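Course Handout, Unit 6
Failure Analysis in Household Robotics
Instructor: Ifeoma Jibrin
Laboratory supervisor: Angus Treloar

Case: Contact Force Fault in the Mirville Bedroom Task

Students should read this handout before the laboratory session and bring the completed log sheet.

Background. The Mirville exercise requires a mobile arm to pick up items from the floor and place them on a bed. The control software was trained in simulation over 600 runs and then moved to the Pamau test arm. During acceptance testing in June, the arm pressed a soft item into the mattress and did not release it. Force at the wrist passed the 50 newton limit and continued to rise. The protective stop did not engage. The operator ended the run with the emergency button. There were no injuries, but the wrist joint was damaged.

Findings. The review identified two causes. First, the force limit had been entered in the planner but not in the joint controller, which kept its default of 200 newtons. Second, the simulated mattress had been given a stiffness suited to a hard tabletop. The software had therefore never met a surface that gave way beneath it, and it treated the missing contact signal as a reason to push farther.

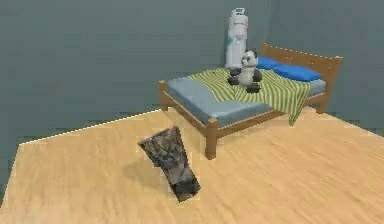 Stiffness values must be checked for every object in a simulated room before training begins. The Bonero scene file assigns one default value to all objects unless the author overrides it. Under that default, the mattress, the two blue pillows and the panda on the striped blanket would all resist the arm exactly as the wooden bed frame does. The camouflage item on the floor requires the same check. Students should record each value separately.

Required procedure.
1. Confirm that the planner and the joint controller hold the same force limit.
2. Press the simulated mattress at 20 newtons and record the depth reached.
3. Block the contact signal and confirm that the arm stops.
4. Have a second student sign the log sheet.

Reading: Dierckx laboratory manual, section on protective stops. Log sheets are to be submitted to Mr. Treloar at the start of the session.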